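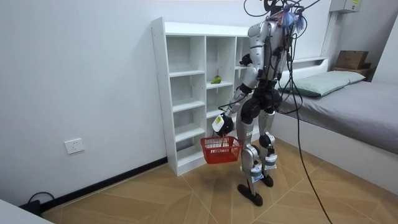 How long is the minimum stay in a Nala furnished room?

Two months. After that your lease runs month to month, and you can end it with 33 days' notice in writing.

What is included in the rent?

Heat, water, trash pickup and internet. Electricity is billed separately, and the bill goes out with the next month's rent. Bedding and towels are not provided.

How much is the deposit?

$300 for every room, whatever the rent. We return it by check or bank transfer after the move-out inspection, less any unpaid bills. 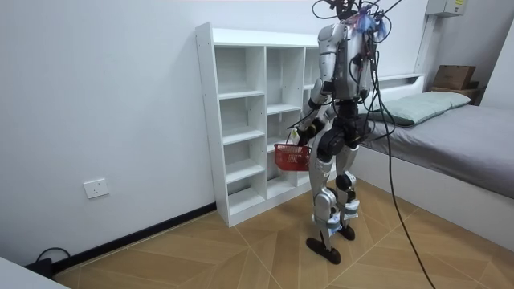

Moving in

When can I pick up my keys?

Between 10 a.m. and 6 p.m. on the first day of your lease. Bring a photo ID and your signed copy of the lease. If you will arrive later than 6, call the office the day before and we will leave the keys in the lockbox.

Can I bring my own furniture?

Small pieces are fine. Ask before you bring a bed or a sofa, and do not put our furniture in the hallway.

Can I hang shelves or pictures?

Use removable hooks. Holes in the walls are charged at move-out. 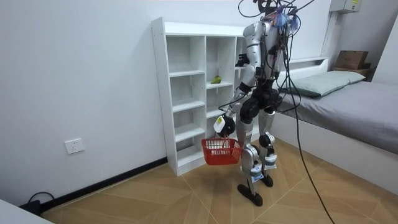 Karpenko
Tenant Services, Nala Rooms

I answer the repair line, and these two questions come up most.

Who do I call if the heat goes out?

Call the repair line at any hour. For anything that can wait until morning, fill out the form in the tenant portal and include your room number.

Do you need to be let in for repairs?

We have keys. We give you a day's notice unless there is a leak or a fire alarm. Let us know on the form if you want to be home.
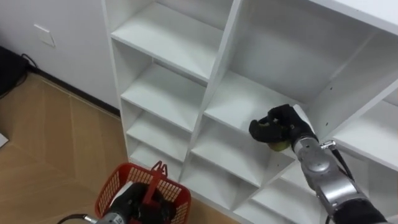 Stondeo, May 19, 2024

Changes to parking and laundry

Is there still parking at the Bollo building?

Yes, by permit only. Permits are $156 a year and run from October. Guests park on the street.

Where do I buy laundry cards?

At the front office. The machine in the lobby has been taken out, but cards you already have will still work.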